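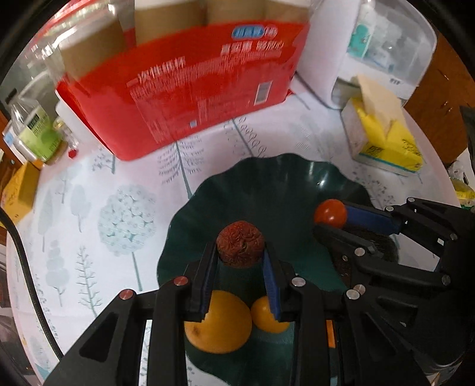 Fruit and the green plate, both grippers in use.

I've been teaching by hand for most of August now, and people keep asking what I do all day, so I'm writing it down once and will send them the link.

The task I've been given is called "sort the plate". You have a gripper in each hand, you pick up fruit, you put it down, and every go is recorded from start to finish. Later on the recordings are used to train an arm I've never met, in a building in Flamov. Ingegerd Åberg runs that end. She sends back a note when a batch is no good and says nothing when it is fine.

My target is 200 goes per task. I am on my fourth task. By last night the total stood at 1467, counting the ones from spring, which were all folding cloths and which I don't miss.

Fruit is harder than cloths. A cherry tomato is small and shiny, and if you squeeze it the way you would squeeze a bottle cap it shoots across the room. The blue pads help a good deal. I close until the tomato stops turning, then a touch more, then lift. The wrinkled dark one is the opposite. You can grip it quite hard, but the skin has folds in it and the fingers settle differently each time, so I try to come straight down over the middle and let both sides meet it together. The big yellow-orange one I mostly leave until last as it takes nearly all the opening I've got.

Using both hands at once was Teodor Lie's idea. For the first 100 goes I did left, then right, then left, and he rang to say the arm would learn to wait for no reason. He was right, I was waiting. Now I start the second hand before the first has finished. It felt like patting my head and rubbing my stomach for two days and then it stopped feeling like anything.

Other things I've learned:

Go slower than you want to, but don't stop dead in the air. A pause gets copied.

If you miss, carry on and pick it up again. I used to scrap those goes. Elsa Fjeld told me to keep them in, as the arm needs to see what to do after a miss.

Move the plate between goes. A hand's width will do. I forget this one constantly and had a whole afternoon's work sent back for it.

My wrists ache by four o'clock, so I stop at four o'clock.

Next is a task with lids. Gunvor Nyberg did it in Grilcombe and says to file your nails first, and I haven't worked out why yet. I'll post again when I've done a few.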